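Home | Articles | Trades | Contact

Grout sealing

Grout sealing is the treatment of the cement lines between tiles so that spills and soap stay near the surface, where a damp cloth can reach them. It is a small job - often left to the very end of a bathroom project - and many households happily do it themselves.

New cement grout is usually left to cure before any sealer goes on, and the maker's label is the best guide to how long. 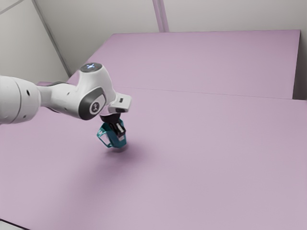
Upkeep

Sealer wears away slowly, soonest in showers and on busy floors. Many homeowners like to look it over every 12 months, and a few drops of water that soak in and darken the line mean a fresh coat is due.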